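Progress report to the Sotiropoulos Fund, 06/02/2019
Prepared by Orestis Papadakis, Purkano day lounge

We're so pleased with how the furniture money has worked out! The folding tables are in the TV room now, and the marble pattern with the red edge brightens the whole place (everyone has an opinion on the color, mostly good). Of the $3,000 grant, $1,000 went to tables and tableware.
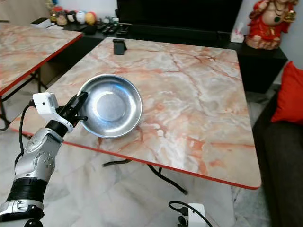

*Folding table with a stainless-steel bowl, in front of the TV cabinet.*

The black metal legs fold away, so we can clear the floor for stretching after lunch. We went with steel bowls because they stack well and survive being dropped, and I'm very happy with that choice. 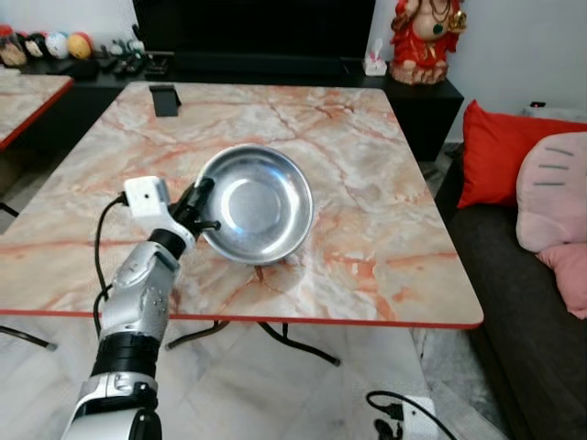 ## Meals and next steps

We have served 74 lunches since May, and people are staying longer at the table, which is just what we hoped for. Bowls go out first, then cups and spoons. We'd still like more of the deeper bowls for soup days, and Sterkine has quoted us for 5.

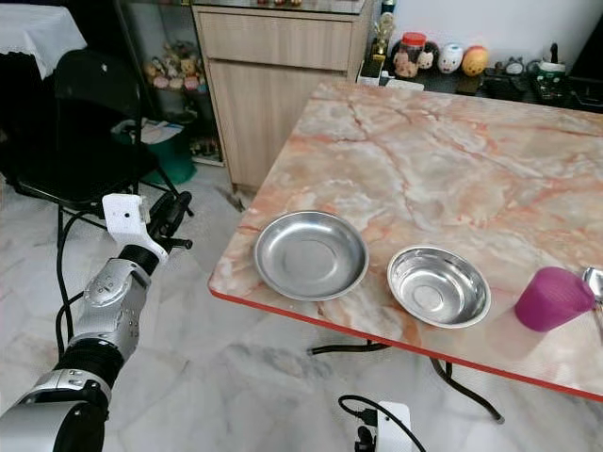 *Two steel bowls and a magenta-purple cup on the marble-patterned top.*

Still open: rubber feet for the table legs, and a shelf for the spare bowls. I'll send the receipts with the next report.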